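Maite Arrieta moved 19 times before she turned 40. She kept a list of the addresses on the inside cover of a cookbook, and when she ran out of room she started on the back.

These days she runs a small business in Drerton helping people pack up houses they have lived in for a long time. Most of her clients are leaving a family home for a flat or a unit, and most of them ring her later than they should.

"They've sold the place, they've got a date, and they haven't opened the hall cupboard," she says. "I tell them to start with the hall cupboard. It's usually coats and a vacuum. You can finish it before lunch and then you've done one."

We met at her kitchen table in November, with the kettle going and her phone face down beside the sugar. She grew up in Bultau, where her father worked for the railways and the family shifted whenever he did. Her mother packed the plates in tea towels and jumpers. Arrieta still does.

"Paper is fine, but you have to buy it and then get rid of it. You own towels already."

Books are what people argue with her about. One man in Fliltetholm had 300 cookbooks and wanted to keep all of them in a flat with one bench. She didn't talk him out of it. She asked him to put a slip of paper in each one he had cooked from, and then she went away for a week. He kept 16.

"I didn't choose any of them," she says. "I wouldn't have kept the ones he kept."

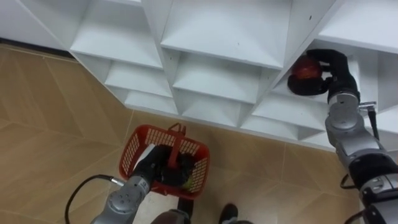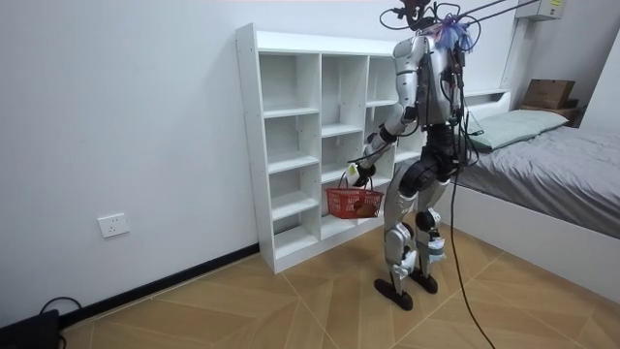

White cubby shelving.

She is firm about leaving some space unfilled in the new place. People unpack in a rush, she says, and whatever goes on a shelf the first night tends to stay there for years. Her advice is to make the beds, find the kettle and leave the rest in boxes until you know where you sit in the mornings.

Her own worst move was the one out of the flat on Iglesias Street. It rained, the lift was out, and she had labelled every box "misc".

"Every single one. I was looking for a can opener for two days – I bought another one in the end, and then I had two."

She charges by the half day and doesn't do garages. Her brother does garages.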